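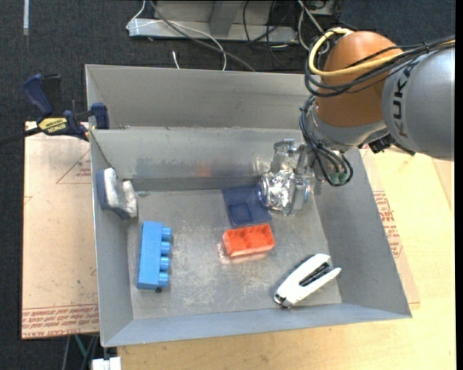 图5-1 机械臂从金属料箱中拣取散放物品

第五章 料箱拣取工作站的安全规则与作业规范

学习目标
学完本章后,应能够:
说出料箱拣取工作站风险评估的基本步骤;
区分保护性停止与紧急停止;
按规范检查料箱固定、末端执行器和线缆;
填写班前点检表和异常记录。

5.1 问题的提出

前几章讨论的搬运任务有一个共同前提:工件的形状和位置事先已知。料箱拣取不满足这个前提。箱内物品大小不一,姿态不定,有的紧贴箱壁,有的互相遮挡。图5-1的箱内有订书机、积木和半透明的塑料托盘,夹爪伸到后壁附近,活动余地很小。控制程序每次生成的路径都不相同,操作人员很难凭经验判断机械臂下一步往哪里走。

这一特点对安全工作有直接影响。固定路径的工作站可以逐点验证,料箱拣取工作站只能验证边界:机械臂最远能到哪里,最快能有多快,夹爪最大能用多大的力,碰到箱壁时系统如何反应。本章的规则大多围绕这四条边界展开。

5.2 适用的标准

工业机器人的安全要求主要见于ISO 10218,该标准分为两部分,第一部分针对机器人本体,第二部分针对机器人应用和集成。风险评估的一般方法见ISO 12100。标准会定期修订,引用时应核对版本,并以设备验收时合同约定的版本为依据。

标准规定的是最低要求。企业还需根据现场条件制定作业规程,内容不得低于标准。本章以乌克港(Ukport)分拣车间的规程为例。该车间在12月的试运行中共完成3,505次抓取,触发保护性停止14次,每次停止都有书面记录。后文5.6节将逐条分析这些记录。

5.3 工作站的布置

5.3.1 料箱的固定
料箱必须固定在台面上。机械臂推压箱壁时,未固定的料箱会移位,视觉系统标定的坐标随之失效。试验阶段允许用夹具临时夹持箱沿,图5-1左上角的蓝色夹具即属此类做法。临时夹持须在每班开始前复查,正式投产前应改为螺栓连接或定位销。

料箱下方放置垫板时,垫板应平整,不得晃动。更换垫板后,箱底高度发生变化,须重新标定。

5.3.2 线缆的走向
沿机械臂敷设的线缆应留出足够余量,使各关节转到极限位置时不受拉扯;余量也不宜过大,以免线圈下垂后挂住箱沿。腕部附近的接头是检查重点。检查时以手动低速模式将各轴依次转到极限,观察线缆有无绷紧、摩擦或夹挤。

地面线缆应集中走线并加盖护板,不得横穿人员通道。

5.3.3 防护区域
防护围栏与机械臂最大可达范围之间应留有间隙,间隙大小由风险评估确定。计算可达范围时应计入夹爪和所持物品的长度。乌克港的规程要求调试期间手动速度不超过每秒200毫米,低于标准给出的手动降速上限每秒250毫米。

5.4 停止功能

保护性停止由安全装置自动触发,例如防护门被打开、接触力超过设定值。触发原因消除后,可由操作人员在防护区域外复位。紧急停止由人员手动触发,复位后不得自动恢复运行,须重新执行启动程序。

两种停止不可互相替代。用紧急停止按钮代替日常停机,会增加制动器磨损,也会使记录失去分析价值。

注意:箱内物品卡住夹爪时,严禁在机械臂通电可动的状态下伸手取出。应先停机、上锁、挂牌,再按5.5节的步骤处理。

思考与讨论
1. 物品紧贴箱壁时,力限值应当放宽还是收紧?说明理由。
2. 查阅本校实训室的作业规程,找出其中关于料箱固定的条款,与5.3.1节比较。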